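Hand-held gripper build, finger pads

sovard_k
Second pair is together. Yellow tips, Parkell servo, 12 mm travel per finger. Cloth is the test piece this week. Shared workshop, big white table.
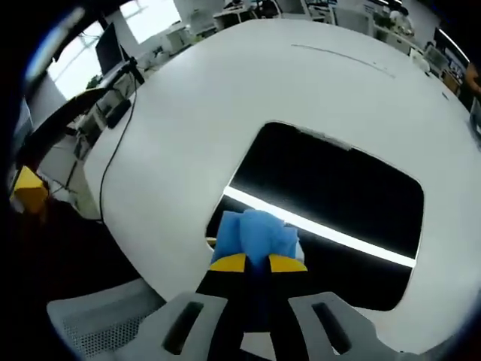
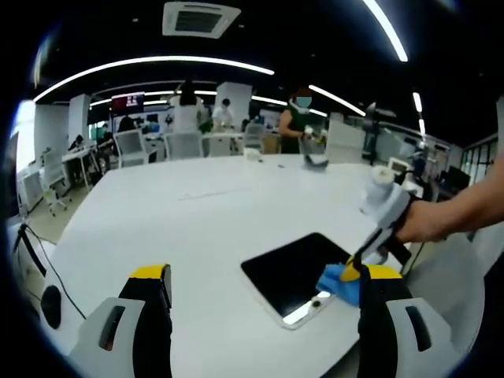

Grip force is set at 45 percent. Above that the servo hums and the cloth gets no tighter. Logged 200 grasps in September, will post the drop rate once I've sorted the file.

tudose
45 is low. I run 70 on the same servo with no hum. Check your linkage for bind.

kuno_bench
Disagree. Soft pads don't need it. Try a wider tip first - cheaper than a stripped gear.

sovard_k
Linkage moves freely with the horn off. Will print a wider tip and leave the force alone.

tudose
Then measure current at stall before you print anything.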